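Unit 4 handout: Stock control and reorder points

Read before the October session. Bring a calculator.

A reorder point is the stock level at which a new order goes in. You need three things to set it: average daily use, the supplier's lead time in days, and safety stock.

Reorder point = (daily use x lead time) + safety stock

Worked case. Zernell sells hinges by the box. Daily use is 14 boxes and Andia delivers in four days. Safety stock is 30 boxes.

(14 x 4) + 30 = 86

When the count falls to 86, the buyer orders 100. Four days' normal sales take 56 boxes, so 30 are left when the delivery comes in.

Common mistakes
Leaving weekends out of the lead time but keeping them in daily use.
Counting stock already promised to a customer.
Using last year's lead time after a change of supplier.

Two-bin method
Small, cheap parts are often run without counting. Stock is split between two bins. When the first is empty, it goes back as the order and the second is opened. The second bin must hold at least the reorder quantity worked out above.
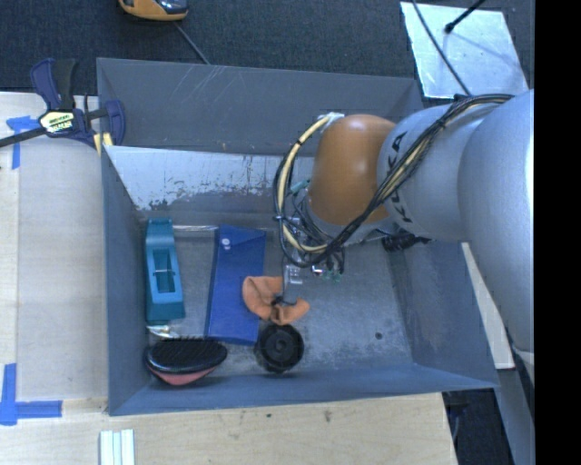

Fouzia Arain: In the Nuto exercise our lead time went from four days to six, and the second bin ran out before the order arrived. Resize the bins whenever the lead time changes.

For next time: redo the Zernell case with a lead time of six days.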